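Product Review: Pritero Interview Scheduling Software
January 23, 2025

Pritero is a scheduling tool for hiring teams, sold by Vodon on an annual plan. Our office tested it on two hiring rounds with 883 applicants between them. Setup required one afternoon. Candidates choose a time from a shared calendar and receive a confirmation by email. 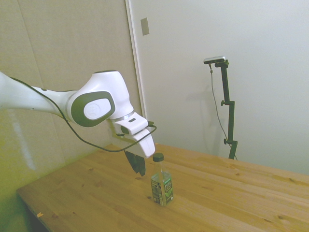 One recruiter at Ketilsson wrote to us that the reminders had cut missed interviews at her firm, but that panel interviews still had to be arranged by hand. Our results were similar. Panels of four or more produced calendar conflicts in both rounds.

The basic plan costs $460 a year and covers 600 bookings. Larger employers will need the $2,000 plan, which adds reporting and text messages.
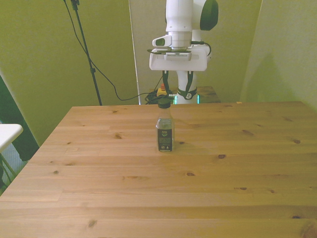

Reports can be exported but not edited within the program. Estby, the closest competitor we have reviewed, allows both.

Rating: 3.5 out of 5. Recommended for small offices that hire throughout the year.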